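Trullusora Whetstone Kit, After a Winter of Use

I bought the Trullusora kit in February to replace a pull-through sharpener that had been chewing up my paring knives for years. It comes with two stones, a rubber-footed tray, an angle guide that clips to the spine of the knife, and a small flattening plate. The model number on the box is 3084, which matters if you order replacement parts. The shop also sells an older version with a different tray, and the stones from one don't fit the other.

I cook most nights and sharpen for myself and two neighbors. I paid full price and have no connection to the company.

Setup

The stones need a soak before the first use. The leaflet says 8 minutes and that was enough. The coarse stone gives off bubbles for most of that time. The fine one barely does, and the first time I left it in longer than I needed to.

The tray is the best part of the kit. It holds the stone tightly, and the feet grip a counter well as long as the counter is clean. On a dusty surface it slides. I wipe the feet with a damp cloth before each session.

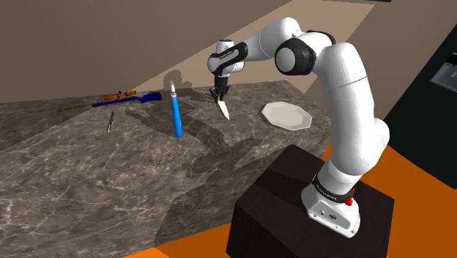
The angle guide is less good. It clips on firmly to a chef's knife but is too wide for anything small. On a paring knife it covers so much of the blade that you can't work the heel at all. I stopped using it after the second session and went by feel. Kha Lâm, who taught the sharpening class I took at the Stevow kitchen store, told us to stack coins under the spine to find the angle and then put the coins away. That worked better for me than the clip.

The coarse stone

It cuts quickly. A neglected chef's knife with a rolled edge took me two rounds on each side before I could feel a burr along the full length. The stone also wears quickly. After a month there was a shallow dip in the middle, and I had to use the flattening plate. The plate does its job, but it is small, and flattening the whole stone with it is slow work. Draw a pencil grid on the stone first and keep going until the lines are gone.

Expect a mess. The gray slurry gets on your hands and the tray and drips over the edge if you use a lot of water. I put an old dish towel underneath.

The fine stone

I have no complaints here. It stays flat, it needs little water, and it leaves an edge that goes through tomato skin with no pressure. It is softer than the one in the Nornora set I borrowed from Nhung Trương, so you have to watch that you don't dig the tip in when you push forward. I have one gouge near the end from doing that.
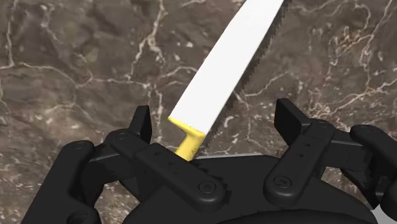

Can you use the kit on a serrated bread knife?
The flat stones won't reach into the serrations, so you would need a tapered rod, and the kit doesn't include one.

Ceramic knives are also out. The leaflet says so in small type on the back page, and I would have put it on the front. Plain steel and stainless both sharpened fine. The carbon steel cleaver I did for Tuấn Kiều took the best edge of anything I tried, but it needs drying and a wipe of oil as soon as you finish.

Storage and care

Dry the stones in the open air for a full day before putting them back in the box. I put mine away damp once and the cardboard insert went soft and started to smell. A plastic box with holes would have been a better choice. I now keep the stones on a wire rack at the back of the pantry and use the box for the guide and the plate.
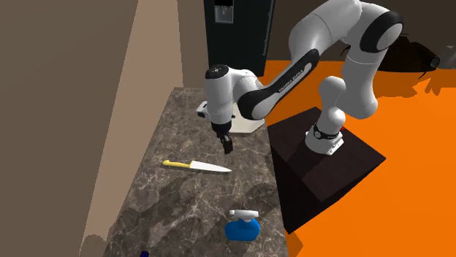
Replacement stones are sold separately. The coarse one was out of stock both times I looked, and customer service answered my email with a link to the same out-of-stock page. The fine one was available.

Who it suits

If you own a couple of decent knives and don't mind setting aside part of an evening now and then, this kit is good value. If you mostly have small knives, skip it and buy a stone and tray on their own, as you would be paying for a guide you can't use. For a quick touch-up between sessions I use a honing rod, which I already had.

Rating: 4 out of 5. I took off a point for the guide and the cardboard.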